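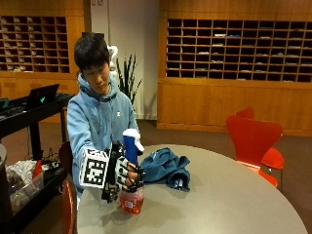

Grip 1002 was the one that went wrong. Everything before it, fine. Spray bottle, close the fingers, hold, let go. Again. The Datus box logged it all and I stopped listening to it.

Then the arm over at Skenholm, the one learning from my hand, closed and didn't open.

Phone going. Tetwood on the line, somebody shouting behind them. Was I still gripping? No. Was I sure? I looked at my hand. Open. Flat on the table.

It says your closed, they said.

I'm not.
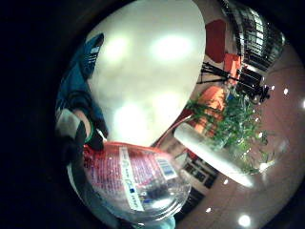

They pulled the power. The arm held on anyway, the Grabner brakes lock when the current drops, everyone knew that and no one had thought about it. It took 8 minutes and a pry bar. There was a sleeve in there. Only a sleeve, they kept saying, only the cuff.

I took the glove off one strap at at time. On the laptop the little hand stayed shut.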